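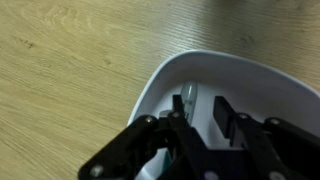 Travora, which makes plant-based oils and waxes for home furniture, will start selling its Alaoui table finish in the United States and Canada on Jan 1, 2025. The finish is meant for kitchen and dining tables that get used every day. It dries clear, so on a light wooden tabletop the wavy grain lines and small dark specks stay in view next to the dishes, and the color of the wood changes very little. One coat is enough for most tables that have been oiled before. Bare wood needs two.

Alaoui will be sold in a 300 ml can through furniture stores and from the Travora website. The can comes with a cotton cloth and a printed guide. A larger size for workshops is planned for May.

"People wrote to us asking for something they could put on after dinner and forget about by breakfast," said Nobuhle Kruger, head of product at Travora. "Our older oil took too long to dry. We worked on that first, and on the smell second."

The company tried the finish in 133 homes before settling on the recipe. Families were asked to use their tables as usual and to write down spills, hot cups and cleaning products. The first version left a ring under warm mugs in several homes and was dropped. The version going on sale is the 4th.

Johannes Nkuna, who runs the Travora plant, said the cans will be filled on the same line as the company's floor wax. "We added 3 people to the line and moved the labeling indoors," he said. "Stores that ordered early will get their stock first."

Alaoui can be used on oak, ash, beech, pine and most other woods. It should not be used over varnish or paint. Cloths used with the oil should be laid flat outdoors to dry before they are thrown away.

Stores that want to carry the finish can write to the Travora sales office for a price list and color card.

Search for:
Search news

Recent releases
Travora adds Clullex floor wax in matte
Torkine stores to carry Travora oils
New care guide for outdoor benches
Travora changes can lids after customer letters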